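The Counter at Relberg House

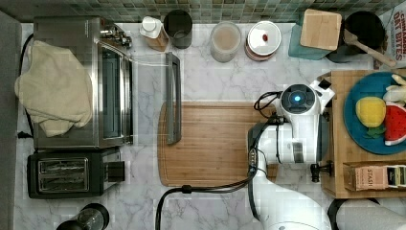 Kitchen counter with cutting board, toaster oven and folded towel.

The Residents' Handbook of Relberg House ran to 88 pages, and the kitchen on the second landing was governed by section 4. It stated that the counter was held in common, that each article upon it was to be entered in the register by its owner, and that any article not so entered would be removed at the end of November to the storeroom below the stairs.

Donal Madigan had been appointed to bring the register up to date. The letter of appointment bore the signature of Mrs. Grovska, the manager of the house, and gave him until the last evening of the month. He read it twice, put on a tie, and went down the hall with the ledger under his arm.

He began at the left, as the handbook directed. The toaster oven was entered to Room 2, in the name of Ackah, with a note in green ink that it might be used by any resident who cleaned the tray. The black toaster was entered to the house. The towel on the oven was not entered at all, but linen fell under section 7 and did not concern him. He initialed the margin and moved on to the cutting board.

There was no line for the cutting board. He turned back a page, and then several pages, through the handwriting of three previous registrars. He found a fish kettle that had left the house before his arrival. He found a dispute over a lemon squeezer, closed by mutual consent. The board did not appear.

It was a large board in pale wood, with a groove running around its border, and he had used it every evening since he came to live in the house. He had assumed, in the way one assumes such things, that it belonged to somebody further down the hall.

Inquiries were made. Mr. Buleck, in Room 3, stated that he had always taken it to be Miss Ackah's. Miss Ackah stated that it had been on the counter when she arrived, and that she had asked permission to use it from a tall woman whose name she had not caught. Mrs. Grovska, reached by telephone, regretted that the house had no record of the purchase. She reminded Mr. Madigan that the rule admitted no exception.

He returned to the kitchen after ten o'clock. The mosaic tiles along the back of the counter, green and gray, had been wiped that afternoon, and the bottle with the pump cap had been put back in its usual place beside the dark canister. He set the ledger down on the marble and took out the removal form, number 414.

The form asked for a description of the article. He wrote: One cutting board, wood. It asked for the condition of the article, and there he stopped. He thought of Mr. Buleck slicing onions for the soup he made when anyone in the house was ill, and of Miss Ackah, who rolled out dough after her late shift and left a portion for whoever was awake. He thought of his own first night on the landing, when he had owned a single knife and half a loaf of bread and had needed somewhere to put them together.

It asked, further down, for the name of the owner, if known.

Mr. Madigan considered the question for some time. Then he folded the form, placed it in his jacket, and opened the ledger to the first clean line. Under Article he wrote Cutting board. Under Room he wrote his own number, crossed it out, and initialed the correction as required. He wrote instead the numbers of every room on the landing - there was just enough space if the figures were kept small - and in the column for remarks he added that the owners held it jointly and wished it to stay where it was.

He knocked on the doors that were still lit and obtained the signatures. Mr. Buleck signed in his dressing gown. Miss Ackah asked whether the handbook allowed for such an entry, and he replied that he had read section 4 with care and could find nothing against it.

The ledger was delivered to Mrs. Grovska's office before midnight. It came back the next morning with her stamp on the page and a short note in pencil, asking that the board be oiled twice a year and that the residents decide among themselves who was to buy the oil.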